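Ticket 852 - Fitted sheet won't stay on / pulls up at headboard end
Product: Stisterex deep fitted sheet, bought through the Grarnance shop
Status: Closed by customer
Category: Bedding > Fit and sizing

Opening message, Friday, 9.20 am

The fitted sheet I had from you in August does not stay put. It goes on, it looks passable for a while, and by morning the corner at the headboard end has come up. Your size guide says it fits my mattress. I have my doubts. I have read the help page and I don't think it was written by anyone who makes a bed.

Both of these show the sheet on the bed, in the room where it's used. 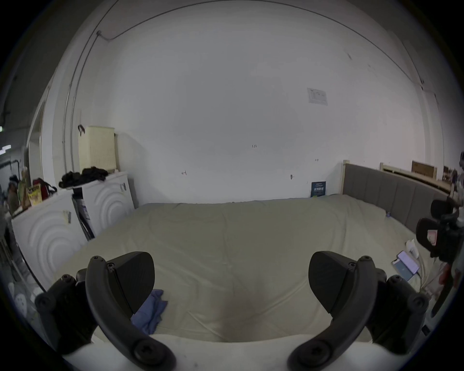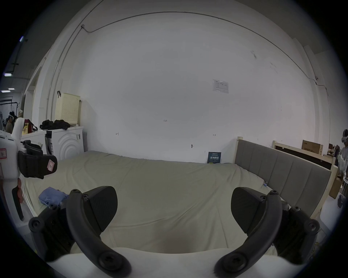
It is the large bed with the grey upholstered headboard, and the long side of the bed is near the wall, so I can't walk all the way round it to tuck things in. I mention this at the start so that I am not told to "work your way evenly round all sides". That is the first line of your help page and it's no use to me.

What I would like to know is whether the sheet is the wrong size, whether the elastic is poor, or whether I am meant to put up with it.

Reply from Grarnance support, 10.05 am

Thank you for getting in touch. We are sorry the sheet is not performing as expected. Please could you:

- confirm the depth of the mattress, including any topper
- confirm how the sheet has been washed and dried
- take the sheet off completely and refit it, beginning with the two corners at the headboard end

Many fit problems are solved by refitting. Wrinkles in the middle of the sheet are normal and are not a fault.

Customer, 10.40 am

I never said the wrinkles were a fault. I can live with wrinkles. I said the corner comes up.

Mattress depth: I measured it with a steel rule and it is well inside what the packet says. There is a thin topper and I included it. Washed at 40, as the label says, dried on the line. It has not been near a tumble dryer because we haven't got one.

I will try the refit, but I want it noted that I have been putting sheets on beds for most of my life and I did not start at the wrong end.

Customer, 12.15 pm

Refit done. Log below, as you seem to like lists.

Try 1. Headboard corners first, then the foot. Went on with a fair bit of pulling. The far corner at the headboard was back up over the edge after one person had sat on the bed and got off again.

Try 2. Turned the sheet a quarter turn in case I had the long side on the short side. I had not. It was plainly wrong this way and would not reach. Turned it back.

Try 3. Mattress pulled away from the headboard by a hand's width, corners tucked right underneath, mattress pushed back. Better. It held while I made up the rest of the bed, but pushing the mattress back drags the fabric, and I can feel the seam has moved from the corner to the side.

Try 4. Same as try 3 but with the topper taken off. No difference I could feel. Topper back on.

So that is 4 tries and the only one that helped involved shifting a heavy mattress, which I am not doing every wash day.

Reply from Grarnance support, 1.30 pm

Thank you for such a thorough log. As the sheet holds better with the corners tucked fully under, we would suggest our Clusora bed straps, which run under the mattress and hold the corners in place. They come as a set of 4 and customers find them very effective.

Customer, 1.50 pm

I thought we might arrive at something else to buy.

If the sheet needs straps to stay on, then it is a flat sheet with ideas. I already have clips from another set, and they grip well enough until somebody turns over. The straps may be very good. I should still like the first question answered before I pay for a second product to hold down the first one.

Could somebody please tell me how deep the sides of this sheet are supposed to be at the corner seam, in plain centimetres, so that I can measure mine?

Reply from Grarnance support, 3.10 pm

We have checked with the warehouse. For this size the corner seam should be the same length at every corner. Please measure each one with the sheet off the bed and laid flat, without stretching the elastic.

Please also look for the small care label. On Stisterex sheets it is sewn into the bottom right corner as you stand at the foot of the bed. If it is at the headboard end, the sheet is on the wrong way round.

Customer, 4.25 pm

Now that is a useful reply and it might have been the first one.

Label: it was at the headboard end. I don't accept that this explains everything, and I would point out that the label is the size of a stamp, the same colour as the sheet, and not mentioned on the packet or on the help page. I looked at both again to be sure.

Seams: three the same. The fourth is shorter by nearly the width of my thumb. It is the one that keeps coming up. I measured it over again, once with the rule and once against its neighbour, folded seam to seam, and it is short each way.

So both things are true. It was on the wrong way round, and one corner has been cut or sewn short. With the sheet turned, the short corner is now at the foot, where I can get at it, and so far it has stayed down. I will give it until morning before I believe it.

Reply from Grarnance support, 4.50 pm

Thank you, that is very helpful. A short corner seam is a making fault and we will send a replacement in the same colour. You do not need to return the first sheet. We have passed your note about the label to the Ekpo team, who look after our packaging.

Customer, Saturday, 8.10 am

Short corner came up in the night at the foot. Headboard corners stayed down. I would call that a fair test of both halves.

Replacement accepted. I will measure all the seams before it goes in the wash, and if one is short I shall open this again under the same number. Please don't send the straps.

Ticket closed by customer, 8.12 am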